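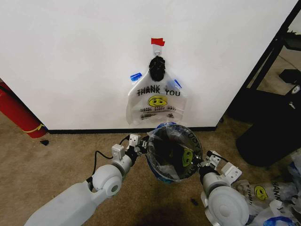 Drundik Tempo 2 running shoe: review after 264 miles

I bought the Tempo 2 in a men's 10 to replace a pair of Ichikawa trainers that had gone flat under the forefoot. I paid full price. I run five days a week, mostly on pavement, and race a few 10Ks and one half marathon a year.

Fit

Length is true to size. The toe box is wider than the first Tempo and my little toe no longer rubs. The heel is less good. It's shallow, and for the first couple of weeks I had to use the last eyelet to stop it slipping. With thin socks it still moves a little on downhills. The laces are too long, even double-knotted, so I cut them and taped the ends.

Ride

The midsole is firm at an easy pace. Anything slower than nine minutes a mile feels flat, and after a long slow run my calves knew about it. Pick it up to 10K effort and the shoe makes more sense. It rolls forward early and doesn't feel like it wants to tip you in or out. I did most of my mile repeats in it on the Stiltport river path, plus one tempo run of 94 minutes that was longer than planned after I missed the turnaround.

It isn't a plated shoe and it won't feel like one. My friend Roya Asadi races in the Indus Flyer and tried mine for a few laps. She called them "a good Tuesday shoe" and gave them back.

Grip and wear

Grip is fine on dry asphalt and packed gravel. On wet paint and metal covers I slow down. The outsole has worn through to foam on the outer heel of the right shoe, where I always land. The left still has most of its pattern. The upper has no holes. The gray has turned browner than I'd like, and hand washing doesn't bring it back.

The cushioning felt the same until mile 200 or so by my log, then got noticeably harder. I expect to retire these well short of 500 miles. The old Ichikawas lasted longer, but they were heavier and I never raced in them.

Who should buy it

If you want one shoe for workouts and shorter races and you already have something soft for easy days, it's a decent pick. For a first pair, or for marathon training, I'd look elsewhere. I'm ordering another pair in June if the price drops. Otherwise I'll try the Indus.

Rating: 7 out of 10

Comments (4)

hillrepeat: Same heel slip here. A runner's loop fixed it on mine but then the tongue bunches up.

Marge K.: Are these OK with orthotics? The first version was too shallow for mine.

hillrepeat: @Marge the insole comes out, so you get a bit of room back. I'd still try them on first.

slowtwitch_dan: Mine wore in the same spot on the right heel, and I land midfoot. Going back to Ichikawa.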